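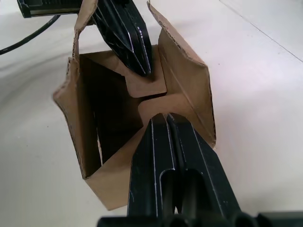
Progress report no. 3 – Ametepe packing cell
Equipment plan and budget
Date: Tuesday, March 31, 2020

Dear colleagues of the Rasari fund,

In this report we inform you about the purchase of equipment for the box closing station, and about the change which we ask you to approve.

Status of the work
The two arms are installed at one table and the closing of cardboard box flaps is now our main task. In this period we made 1,134 trials with the small box, and 1,102 of them are recorded with complete force data. The other trials have a missing file and we do not use them for the planning. The most difficult step remains the inner flaps. When both fingers push at the same time, the flaps can meet and block each other, and then the operator must stop the program.

Equipment already bought
From the second payment we ordered the spare fingers and the cables from Stillo. The fingers have arrived. The cables are delayed, and the supplier did not yet confirm a new day of delivery.

Change requested
In the original plan we reserved money for a third arm. We now propose to postpone it and to buy two force sensors and one fixture which holds the box. The offer from Amdale for these items is roughly 70 percent of the reserved amount – the rest would stay in the equipment line until July. No additional money is requested.

Risks
Delivery of the sensors is 44 working days after the order. If the approval comes late, the tests with the taller box will move to the next period. We can continue with the small box during this time.

Next steps
After your answer we will sign the order and send you a copy of it. The updated table of costs is attached as Annex B.

With kind regards,
The Ametepe project office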